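Still no laundry robot. Checked again in June, same as I check every June, and the answer from the Fastel people was a brochure. 65 pages! I read most of it standing at the dryer.

So quick post before the kids' stuff comes out of the wash. I spent 4 years on the floor at Godoy doing kitting - you take mixed parts, you put them in the right bin, you do that till lunch. On a decent shift I did 756 parts. Boring as anything. And everybody told me a machine would have my job by the next contract. It didnt. What we got was a new chair.

Sorting is where I'd put my money though, before folding, before dishes. Hard parts keep their shape. A sock does not. Push-buttons, orange ones in the yellow tray:

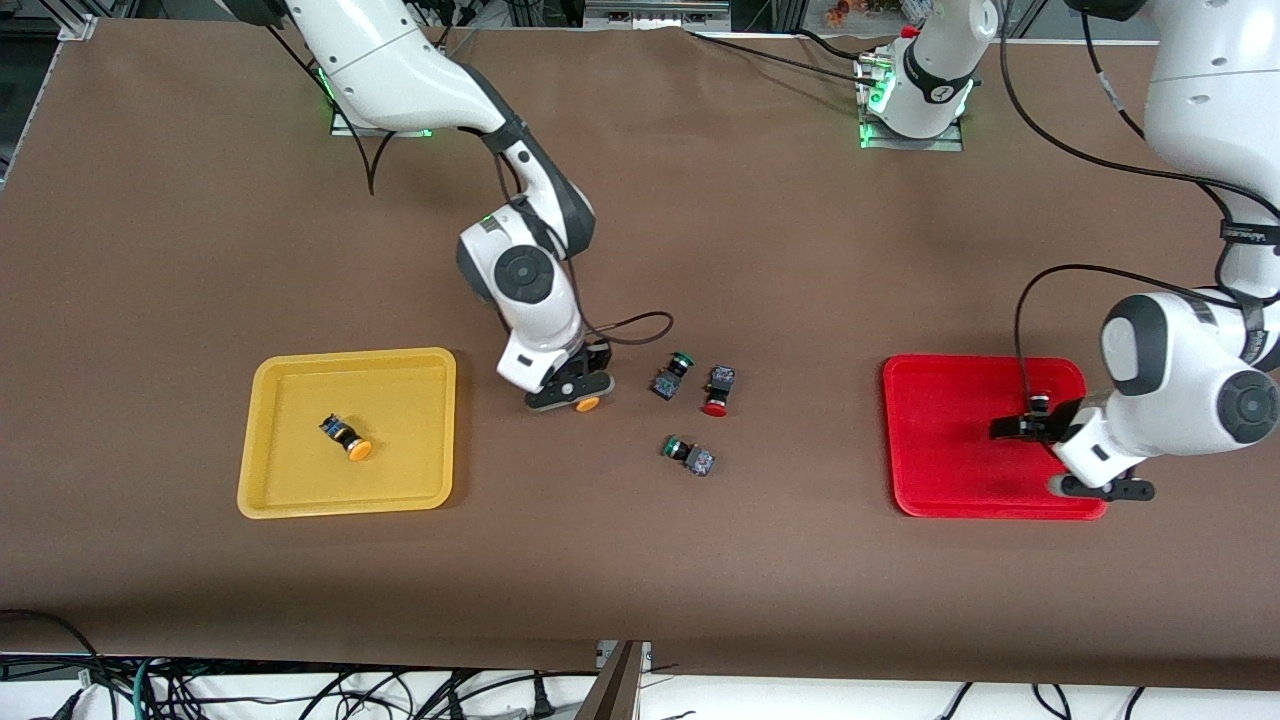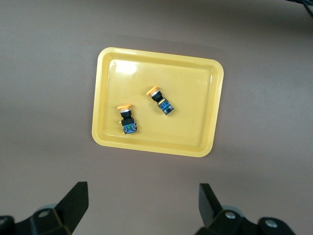

Will a machine do the sorting at home any time soon?

Small hard stuff first, probably, and in shops long before kitchens. Price is most of it. Nobody I know is paying car money to get the silverware drawer straight.

Anyway. The Skimley vacuum is the closest thing we own to a robot and it ate a phone charger last month. Went right under the couch with it. I spent longer digging the cord out of the brush than I would've spent sweeping - so thats my review. Paid 200 for it used, would maybe pay it again, the hallway does look better.

Rastinari has some kind of dish-loading thing coming too, I signed up for the emails and so far its all emails. Will post if anything shows up in an actual store near me.

Dryer just buzzed. More later, need to find the other blue sock.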